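Plinside Wood Soap, 17 oz bottle

I started making this soap because I was tired of scrubbing tables with stuff that smelled like a hospital hallway. Plinside is a plain soap concentrate for tables, shelves, counters and cabinet doors, and I still mix it in small batches in the back half of our shop in Wasgate. One bottle makes 47 quarts of wash water if you go easy with the cap (I don't always, so my bottles run out sooner!).

It's pretty simple to use. Put a capful in a quart of warm water, dip a cotton cloth, wring it out hard and wipe along the grain. Go over it again with plain water and then dry it with a towel. If you're washing something for the first time in years, change the water when it turns gray and keep going — you'll probably be surprised how long it stays gray.

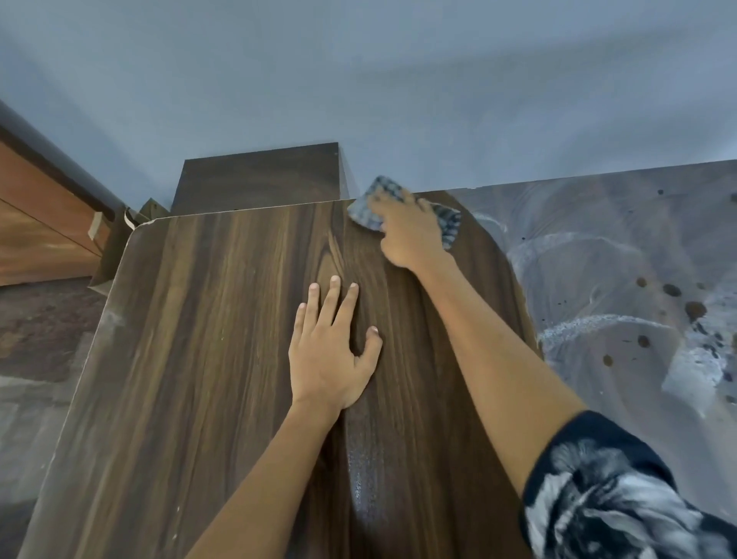 Wanda Czarnecka wrote in to say she does her whole kitchen with it every May, cabinets first, and that one bottle gets her through to the next spring with a bit left over. She also asked for a scent-free version. I heard you, Wanda, and so did everybody else who asked — the unscented one is on the shelf now, same price, gray cap.

The regular one smells faintly of orange peel and goes away in an hour or so. Neither one has wax or silicone in it, so if you want shine you'll need a polish afterward. I like the Kolano paste, which we carry too. Please try a hidden spot first on shellac or anything old and precious, and don't use it on raw, unfinished wood.

Bottles are refillable. Bring yours in before 5 p.m. and Kiri Hollis will top it up at the counter for less than a new one. By mail we ship singles or a case of 12, and the case comes with two Belhaj cotton cloths folded in the top.

Item no. 336. Store above freezing. If it goes cloudy in a cold garage, bring it indoors overnight and give it a shake.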